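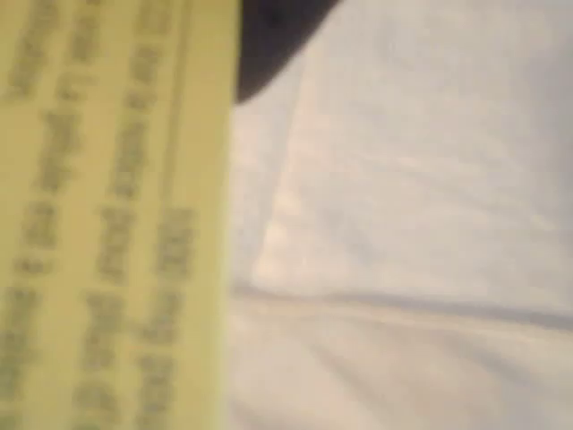
Changes to linen handling at the Velholm and Clevamo sites

The revised linen procedure takes effect on Oct 31, 2019 and replaces the version issued in April. It covers table linen, tea towels, glass cloths and aprons at both sites. Bed linen and bath towels stay with the outside laundry under the existing contract and are not covered.

The main change is to drying. Under the April procedure, tea towels and tablecloths went through the same dryer program. Cotton tablecloths came out overdried on the hems and damp at the centre, and the hems then puckered under the roller iron. Linen and linen-blend pieces had a different fault: set creases along the fold lines, which a second pass did not remove. From now on the two groups are dried separately. Tea towels and glass cloths are dried fully. Tablecloths, runners and napkins are taken out while still slightly damp and ironed within the hour. If the iron is in use, hold them in a closed plastic tub, not in the open bins.

Load sizes have been reset. The old chart gave weights for dry cotton only and was being read as a general limit. The maximum for a mixed cotton and linen load is now 18 kilograms in the large machine. The small machine takes half of that. Do not make up a short load with aprons. The ties wrap around everything else in the drum and tear the hems of the lighter cloths.

Detergent is dosed by the cup supplied with the drum, filled to the 300 mL line for a full load in the large machine. Short loads take 200 mL. Fabric softener has been withdrawn for everything in this procedure. It leaves a coating on glass cloths that shows up as smearing on stemware, and it reduces the absorbency of tea towels over repeated washes. Anyone who finds softener still on the shelf at Clevamo should send it back to Velholm with the next delivery.

Stains are to be treated before washing and never after drying. Red wine and beetroot: cold water, then oxygen bleach, soaked for 30 minutes. Oil and butter: dish detergent worked in by hand, rinsed warm. Candle wax: chill, scrape with the plastic blade, then iron between sheets of plain paper. Turmeric is to be bagged separately and marked. We have had poor results with every method tried on it, and pieces with large turmeric marks will be cut down for cleaning rags. 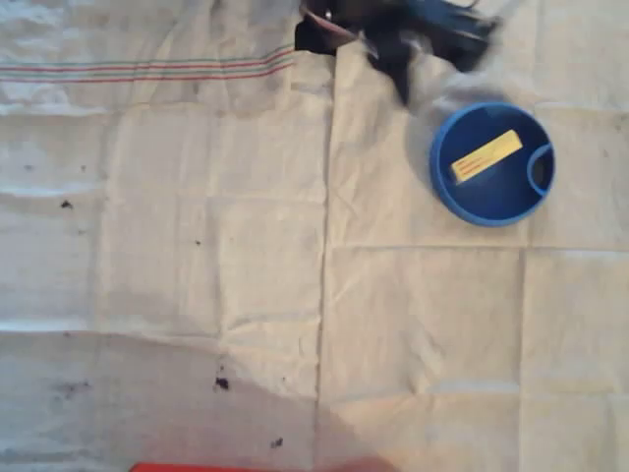
Folding has also been standardized. Large cloths are folded in half lengthwise, right side in, then in half again, and then crosswise to fit the shelf depth. Tea towels are folded in thirds lengthwise and once across. Stored cloths should be refolded on a different line at each stock rotation. Fibres break along a crease that is pressed repeatedly in the same position, and most of the splits recorded on the older cloths run exactly along the centre fold.

Stock was audited at both sites ahead of the change. The total on hand is 1,817 pieces, including 500 napkins not yet put into service. The new napkins need one hot wash before first use to take out the sizing. Shrinkage on the test pieces was within the supplier's stated tolerance lengthwise and slightly over it across the width, so they will look a little out of square until they have been ironed. The supplier, Prasertsri, has been told and is checking the remainder of the lot. No replacement is planned at this point.

Discard criteria are unchanged for holes and burns. For thinning, hold the cloth up to the window. If the weave has visibly opened over an area larger than a hand, the piece is withdrawn. Frayed hems are repaired once. A hem that fails a second time is not repaired again.

The Ellau press at Clevamo will be out of use until its padding has been replaced. The old padding has hardened on the left side and leaves a shine on dark runners. Send dark items to Velholm in the meantime, rolled and not folded, with the count written on the slip. The hand iron may be used for single napkins at the medium setting.

Printed copies of the load chart and the stain list are in the laundry room at each site. Please remove the April sheets when you put up the new ones. Questions about the procedure, and corrections to the audit figures, go to Braulio Beltrán at Velholm.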